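Notes on a stiff neck, part four

The Loltby clinic moved me from weekly craniosacral sessions to one a fortnight in February. Each session lasts 61 minutes by their booking system, for reasons I have not looked into. The method is light holding at the base of the skull and the sacrum, with very little movement from either party.

I record rotation to each side before and after, using a cheap angle gauge strapped to a headband. The left side has gained 7 degrees since the first visit. The right has not changed.
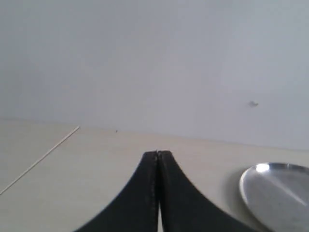

Left-side gains mostly fade within four days. Heat at home gives a similar result for less money — the Nedwood sessions last year did the same — so I can't credit the holding with all of it. Sleep is better on the night of a session. I have no measurement for that beyond the time I wake up.

My pillow is still the Sornard, on its lower setting. I tried the higher one on Sunday and lost most of the range by morning.
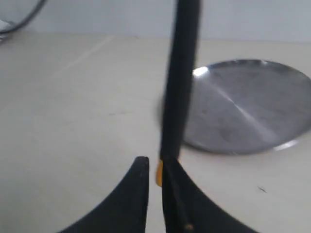

Ataahua Katene writes that her right side did not shift either until she had stopped measuring straight after the session and left it to the next day, when the muscles had settled. I will try that for the next two visits and keep the old readings in a separate column.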